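Search this forum
Advanced search
Home & Hobby Board > Small crafts > Beads, buttons and findings

Sorting small two-tone pieces by shade, how do you do it?

Posted 9 Oct 2023 by grudar_hands
3,546 views | 40 replies | Share

Good evening all. I hope it is the right section. In June I have bought a mixed bag from the closing sale at Bernby, the shop in Ullham, and only now I find the time to open it. They are small pieces, each one a rounded oval in teal or mint with a smaller white part attached on it. The label said 1,000 pieces, mixed, and there was no name for them.

My problem is the colour. I want to make two groups, the strong teal and the pale mint, for a curtain edge. On my brown kitchen table I thought I had finished, and the next morning half of them seemed to be in the wrong box. So now I put only a few at a time on a white surface and compare.

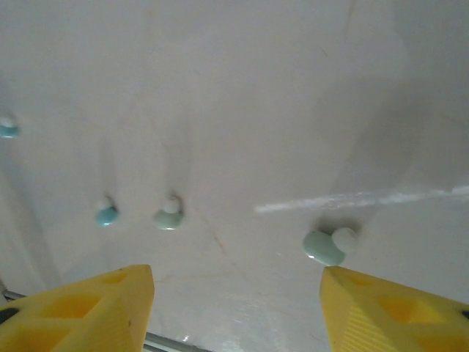
I have started at the weekend and I am at 179 pieces. Some are easy, there is a teal one that I would call almost sky blue. But between the pale ones I find a greyish mint, and I cannot decide if it is a third colour or if it is only the light in my room. Is there a better method? I do not want to buy a special lamp.

Reply | Quote | 12 likes

tin_of_buttons wrote:
Your white top is too shiny, I can see the glare on the right side. Pale mint on a glossy white will always look washed out. Put a sheet of matt grey paper under them and look again. I sort all my buttons like this, next to the window, before lunch.

Reply | Quote | 9 likes

ullham_sewer wrote:
I don't agree with grey. Grey makes the greyish ones disappear and then you really have a third pile which you can't name. White is fine, only move away from the lamp. I would also keep the third colour. On a curtain edge it makes a nice step between the teal and the light mint.

Reply | Quote | 4 likes

grudar_hands wrote:
Thank you both. I have tried grey paper this evening. For the teal it makes no difference to me, for the pale ones it helps a little. The shadows are also softer on the paper, so I do not take a shadow for a darker colour any more.

Reply | Quote | 2 likes

tin_of_buttons wrote:
@ullham_sewer we will not agree on this, I think! But if they hang in front of a window all day, you will see every wrong one.

Reply | Quote | 3 likes

lo_presti_fan wrote:
Are you sure that they were not two different bags mixed together by the shop? I had the same with a Lo Presti assortment. I stopped sorting and threaded them as they came, and it looked better than my careful rows.

Reply | Quote | 6 likes

grudar_hands wrote:
It is possible, the bag was closed only with tape. I will not thread them mixed, I am too stubborn for it. Does anybody know if the white part holds well when it is washed? I would like to rinse them before I continue.

Reply | Quote | 1 like

ullham_sewer wrote:
Try it with three or four first, lukewarm water and no soap, and leave them overnight on a towel.

Reply | Quote | 5 likes

Page 1 of 5 | Next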